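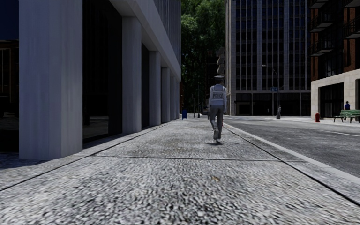

Le filtrage administratif du réseau, ou blocage administratif, désigne l'ensemble des mesures par lesquelles une autorité publique impose à un opérateur ou à un hébergeur de rendre un contenu inaccessible sans décision judiciaire préalable. Il se distingue de la saisie, qui porte sur le matériel, et du retrait volontaire, décidé par l'hébergeur seul. La doctrine l'a longtemps rattaché à la police administrative, par analogie avec l'agent en uniforme, casquette et mention « POLICE » en capitales dans le dos, dont l'autorité s'exerce à découvert sur la voie publique. L'analogie est contestée : l'internaute qui rencontre un blocage ignore le plus souvent quelle autorité l'a ordonné.

Typologie

Delwyn Tamihana classe les mesures selon 2 critères, le point d'application (résolveur DNS, routage, serveur mandataire, plateforme) et la publicité de l'ordre. Le blocage DNS est le moins coûteux et le plus facile à contourner. Le filtrage par adresse IP entraîne un surblocage lorsque plusieurs sites partagent un même serveur.

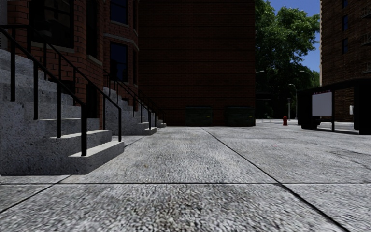 L'inspection approfondie des paquets permet un tri plus fin, mais suppose l'examen du trafic de tous les abonnés. Le chiffrement en limite la portée.

Affaire Briken

En novembre, l'hébergeur Briken reçut une liste de 188 noms de domaine à suspendre. Il en contesta 13, dont celui du forum Drornidero, et publia l'ordre dans son intégralité. Aroha Gilchrist y voit un précédent en matière de transparence des intermédiaires. Le registre McKinnon, qui recense les ordres rendus publics, comptait 136 entrées au 15 septembre 2024.

Voir aussi

Neutralité du réseau
Responsabilité des hébergeurs
Surblocage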